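To: Plerkance Residents list
Subject: Re: Parking permits, Iltlow Street lot

Members are advised that permit renewals for the Iltlow Street lot close at the end of July. Of the 469 permits issued last year, 36 remain unclaimed at the office.

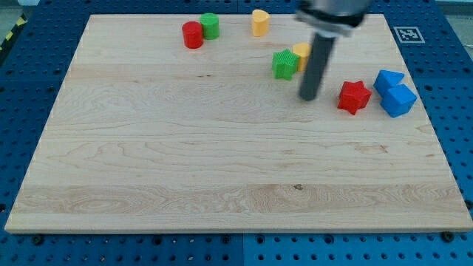 With regard to the question below, a household may hold 2 permits. Each must be tied to a current plate number.

> We replaced our Honda in the spring and still have the old
> permit. Do we need to file a new form, or will the office
> change the plate on record?

A new form is required. Please return the old permit with it.

Permit Office
Grovivska Property Management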